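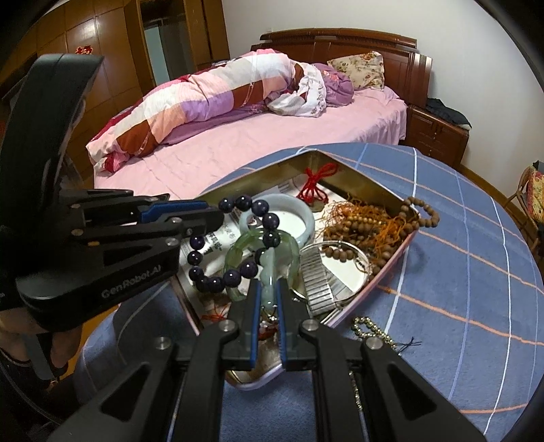 2 min read

Speaker notes – the jewelry talk

Hi everybody, I'm Albane. Thanks to Nadine Kanaan for squeezing me in before lunch! (Wait for people to sit. Leave the opening picture up.)

So I want to talk about tangles. When we started Lecomte in February, I wanted 200 clean examples of picking up a bracelet, and I figured that was a nice easy week. Then you look at a real tin of jewelry. Wooden beads in a heap, tassels, a red cord in a knot, bangles lying across each other – and you're in there with a gripper in each hand, trying to get hold of one thing.

Ask the room: which piece would you go for first? Give them a minute, people love this one.

My answer is the bangles. They're stiff, they keep their shape, and you can tell right away if you've got a decent hold. Beads are another story. Robel Degefa and I argued for a whole Sunday over whether a strand that slides halfway out counts as a grasp. (I said yes. He still says no.)
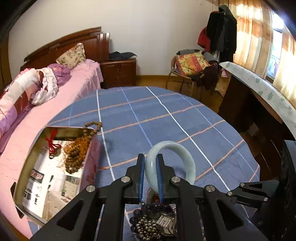
Jade bangle held upright between the blue pads.

Stay on this slide while I talk about labels. We keep the messy tries, and we tag them 3 ways: held, slipped, snagged. Please, please write down the snags! Kurniawati went back through our first batch and we'd thrown most of them out, which still hurts.

Skip the Brasell numbers if it's past 11:40. Take questions, then hand over to Chantal.

Print this page | E-mail this page

Related items
Nalten: sorting small parts by hand
Chantal Grewal: notes on labeling slips
Brasell session handout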